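About Us — Cutport Home Finishing School

Print this page | E-mail this page

Small school, two rooms, over the old hardware store on Amaral Street in Cutport. We teach people how to dress a room. Tables, shelves, curtains, beds, the front hall where everybody dumps their mail. No degree, no gowns. You come for 12 weeks, two evenings a week, and go home able to set up a room somebody wants to sit in.

Kelly Frota started it after 14 years doing model homes in Costdale. Builder gives you an empty house and a morning — you learn fast. Jasper Verbruggen came in the following April to teach fabric and window work. He still does the hemming classes and most of the phone calls, so if it rings a long time he is probably up a ladder.

What we teach
Curtains first. Measuring, pleats, how far off the floor, what to do about a window thats not square. Then tabletops and shelves. Flowers, fresh and artifical both. Books get an evening to themselves, flat stacks and standing ones, and yes you may use your own. Last few weeks are whole rooms, done in pairs.

Class size is 14, no more. Fee is $500 for the full course, fabric included, scissors not. A deposit of $70 holds your place and comes off the total. Single evenings sometimes open up — ask.

The prop closet
Students borrow from it freely. Vases, lamps, trays, far too many books. Most of it came from house sales in Florkport and a good bit was given to us. Please sign things out on the clipboard and bring them back clean. We can always use plain vases and hardcovers in light colors. No encyclopedias please, we have two sets.
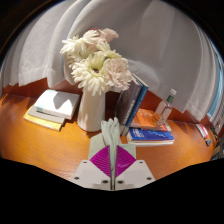
Tabletop practice: white vase, pink and white blooms, books stacked and standing.

Visiting
Come up and look before you sign up. Side door, stairs on the left, parking behind the bank after five. Next course begins August 2009, and the list is open now. Call or stop by the desk, Kelly or Jasper will walk you thru it.

Print this page | E-mail this page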